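Notebook, sim bench, September

Started 9:40, which is late, but the license server wanted to be asked nicely first. Manee had the headset before me and left the strap set for a much smaller skull.

Job for today: demonstrations in the living room, left arm only. Pick the purple spinner up off the table, put it down on the book. Remote control the whole way through, no scripted segments, no snapping to grasp. The right arm gets parked upright with its fingers open and is supposed to stay out of things. Sakda's note on the whiteboard says "human-like demos please," and I intend to take that as permission for everything that follows.

Warm-up. Drove the left arm back and forth over the table until my hand stopped arguing with the view. The wide lens setting is still on. It bends the walls like a fishbowl and makes the table seem farther off than it is, so the first few approaches always end with the gripper diving early. I know this. I wrote it in this notebook last month, underlined. I dove early anyway.

Demo 1. Came in at a slant from the left, stopped short, crept forward, stopped short again. Fingers closed on air just this side of the spinner. Opened, crept, closed, got one lobe. Lifted. It hung there at a rude angle and then slid out and landed back on the table, flat, as if it had planned to. Marked as failed.

Demo 2. Same approach, but I rotated the wrist before going down instead of during. Much better. Grasp across the middle, lift, swing over to the book, release. It landed half on the cover and half off. The success check says yes if the center of the object is over the book, and the center was over the book, so it's a success. I feel about this the way I feel about parking with one wheel on the curb.
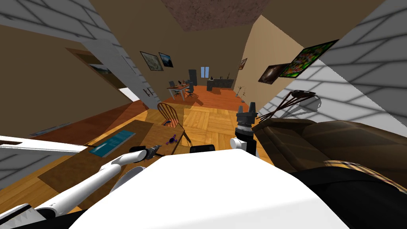 Demo 3. Tried to be quick, because the policy people keep complaining that our demos are full of dithering. Quick is how you push a spinner off a table. It went over the right edge and I spent a while looking at the floor with the right arm in the way of the view, wondering whether retrieving it would count as initiative. Reset the room.

Demo 4. Slow again, wrist first, straight down. Clean pick, clean place, whole thing sitting on the book. I'd frame it, but the room has enough pictures on its walls already.

So 4 attempts, 2 usable. Not a great rate for a morning. A child would have finished the task and gone off to lose the spinner under the sofa by now.

Things I want to remember:

The lag is back. Small, but you feel it at the bottom of the descent: you stop your hand and the arm keeps going for a moment out of politeness. Manee thinks it's the smoothing filter, left over from the Abreu sessions, where somebody wanted pretty curves. I turned it down by half for demo 4 and it helped, or I was finally awake. Needs a proper comparison with one thing changed at a time, which I did not do.

Parking the right arm upright puts it right of center in my view, where it blocks a strip of floor. Fine for this task. Bad for anything that involves fetching. Could fold it down next time, but then the start pose won't match the older Fala recordings and Sakda will send me one of his short messages.

Grasp point. I've been aiming at the center because it looks right. The lobes are tempting and they're a trap: the fingers close, everything seems fine, and the thing pivots as soon as it leaves the table. If the policy learns from demo 1 it will learn to be let down gently. Keep demo 1 out of the training folder. Keep it in the failures folder, with a label this time. Last time I labeled one "hmm" and had to explain it to people.

Also, the clutch button. I rest my thumb on it without noticing and the arm freezes, then I move my hand to see what's wrong, then I let go and have an offset I didn't ask for. There's a bit of this in demo 2 just before the lift. You can see it in the joint plot as a flat stretch followed by me being surprised.

Lunch.

13:20. Sakda watched the replays over my shoulder. He liked demo 4 and said nothing at all during demo 3, for quite a long time. He wants the start position of the spinner varied before we collect more, otherwise all we teach is one spot on one table. Agreed. He also asked if the book could be moved between runs. It can, but the reset script puts it back at its favorite angle every time, so someone has to go into the script. I looked at Manee. Manee looked at her screen. It's me.

Found the line. The rotation is hard-coded with the comment "temporary," signed by me.

15:45. Rotation and position now drawn at random inside a box on the tabletop, away from the edges. Haven't recorded with it yet. One open question is what happens if the spinner spawns on top of the book, in which case the task is done before anyone touches anything and I get a perfect score. Added a minimum distance between them. Reluctantly.

For tomorrow: filter off vs. filter half, same start, same operator. Tape over the clutch button, or over my thumb. Ask Manee to do a set too, her wrist motion is smoother than mine and she doesn't narrate while driving. Backup to the Tinus drive is running now and claims to be nearly finished, as it did at three.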